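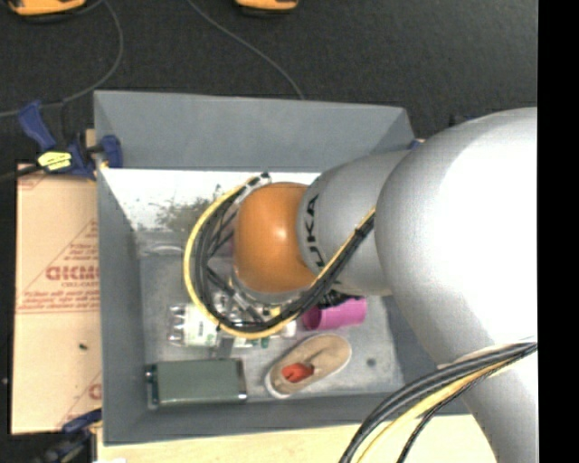 Storage bins and loose returns: frequently asked questions

Reading time: 6 minutes

These answers cover the hire of open-topped storage bins from the Herkport depot, along with delivery, cleaning, damage and returns. Prices are on the separate rate sheet. If you hire through Doležal on a trade account, your own agreement comes first wherever it differs from what is written below.

Hiring

What is the shortest hire?

One week. A hire runs from the morning of delivery to the same time of day a week later. We do not do day hire. If you send a bin back after two days you still pay for the week.

Is there a longest hire?

No. After twelve weeks the hire moves to the monthly rate without you having to ask. The change shows on the next bill and is not backdated.

Which sizes do you have?

The Testora range comes in three sizes: 78, 277 and 398 litres. All three are open-topped. The 277 is the one most shops and small workshops take. The 398 needs a pallet truck or two people to move it when full, and it will not go through a standard internal door. Measure before you order.

Can I mix sizes on one order?

Yes. Put each size on its own line of the order form. The smallest size nests, so several will arrive stacked inside each other. The two larger sizes do not nest.

Do I need an account?

Not for a first hire. You can pay by card and leave a deposit. From the second hire onwards we ask you to open an account, and the deposit is then moved across to it.

How much is the deposit?

It depends on size and number, and the figure is on the rate sheet. We cap it at £4,000 for any one order. It is returned within ten working days of the bins being checked in.

Do the bins come with lids?

Only if you order them. Lids are charged once per hire, whatever its length. A lid for the 277 does not fit the 398. If a lid comes back on the wrong size of bin we can usually sort it out ourselves, but please try to match them.

Delivery and collection

When do you deliver?

Monday to Friday, between seven in the morning and four in the afternoon. We can give you a morning or an afternoon but not an exact hour. The driver will ring when they are the next stop away from you.

Do you deliver on a Sunday?

No. The depot is closed and the yard gate is locked. Bins left outside the gate are treated as still on hire until we open again, and you are responsible for them until then.

Will the driver carry the bins inside?

The driver will bring them to the nearest ground-floor door. They cannot go up or down steps with the larger sizes. If you have a goods lift, tell us when you order and we will send a second person. There is a charge for this.

Can I collect them myself?

Yes, from the trade counter. Bring the order number and something to tie the bins down with. We do not lend straps. We will refuse to load a vehicle that is plainly too small, even if you offer to sign for it.

How do I book a collection?

Ring or use the form at least two working days ahead. The hire ends on the day you ask us to collect, provided the bins are empty and where we can reach them. If our driver makes the trip and the bins are still full, the hire carries on and a wasted journey is added to your bill.

Use

What can I put in them?

Dry goods, boxed stock, textiles, paper, small parts, garden produce and most household items. They are not food-safe for anything unwrapped.

What can't I put in them?

Hot ash, wet cement, solvents, batteries, clinical waste, or liquid of any kind. Paint tins are allowed if they are sealed and standing upright on something that will catch a leak.

Can they be kept outdoors?

For short periods, with a lid. An open bin will fill with rain and there is no drain hole. Please don't drill one.

Can I stack full bins?

Only the 78, and only two high, with a lid on the bottom one. The other sizes must not be stacked when loaded.

Can I write on them or stick labels to them?

Use the label holder on the end. If you need something larger, masking tape comes off cleanly for the first few weeks and gets harder to remove after that. Marker pen counts as a cleaning charge.

Cleaning and damage

Are the bins new?

Some are. Most have been out before. They are washed and checked between hires, but the floors and walls pick up scuffs and some staining which will not wash out. This does not affect how they work and we do not swap bins on account of it. If you need unmarked bins for a shop floor or a display, ask for grade A when you order. There are fewer of these and they cost more.

Do I have to wash them before they go back?

Sweep or vacuum them out. Light dust is fine. You don't need to wash them unless something has spilled.

What if something has spilled?

Wipe it up as soon as you can with warm water and washing-up liquid. For grease or old adhesive we use Cliren, which the trade counter sells in small bottles. Follow the label and rinse afterwards. Do not use wire wool or a scraper, as the scratches hold dirt and we will charge for them.

What counts as damage?

Splits, holes, melted patches, a broken rim, or a wall that has been pushed out of shape and will not go back. Surface marks are wear and are not charged.

What if a bin arrives damaged?

Tell us by the end of the next working day. Send the number stamped under the rim. We will change it on the next run to your area. If we hear nothing, we take it that the bin arrived sound.

Who pays if a bin is stolen?

You do, up to the replacement price on the rate sheet. Many business policies cover hired equipment, so check yours. We will need a crime reference number to stop the hire charge running.

Bills

When am I billed?

Account customers are billed at the end of each month. Card customers pay for the first week when they order and the rest on return.

Can I change the name on a bill?

Before it is paid, yes. Once it has been paid we can only issue a copy with a note added.

I have a credit from an old order. Does it run out?

Credits last two years. Orders placed before the May price change keep their credit at full value. Quote the old order number on the form and it will be taken off the next bill.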